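Search the guide… Go All sections Clear

Section 6: Setting up your sorting board

I've used a striped wooden board for this for ages and I still think it beats a tray. Pieces slide about nicely on it, and small colours show up well on pale wood. If you've come from Section 5 you'll have your Suvenell block set unpacked already (all 40 pieces, I hope — do look under the cardboard flap).

1. Wipe the board with a barely damp cloth and dry it straight away.
2. Lay it flat on your table with the long side towards you. Mine goes on a blue table full of little holes, and any firm, level top will do.
3. Check for wobble by pressing each corner in turn. If one lifts, slip a bit of felt underneath.

Caution: don't overtighten anything that holds the board down. I split one that way!

4. Pick out eight blocks to start with and put the rest back in the box. Mix your shapes, with a star and a couple of hearts among them.
5. Scatter them over one half of the board and leave yourself clear wood for the sorting. 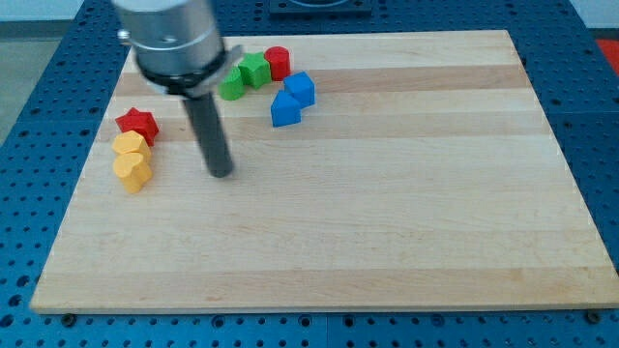
Words and set-up: Annelies Bosman
Filed under: Boards and blocks

I like the red star over at the left with the yellow hearts close by, and the blue blocks further to the right. You don't have to copy me, of course.

6. Sort by colour first. Slide each block across to the clear half and keep a finger's width between groups.
7. Mix them up again and sort by shape.

Note: the chunky stars will stand up on their points if you're patient, and little ones love that, but lay them down if your table gets knocked a lot.

When you're happy with eight, add a few more from the box. Oiling the board is in Section 9, and please let it dry overnight before any blocks go back on it.

Comments

Willems: Does the felt need gluing? Mine creeps out after a while.

Annelies: I use a dab of paper glue, peels off fine.

Kendus248: we do shape first then colour, my daughter finds it easier that way round

Pumport Gran: Found my missing heart under the flap, thank you!!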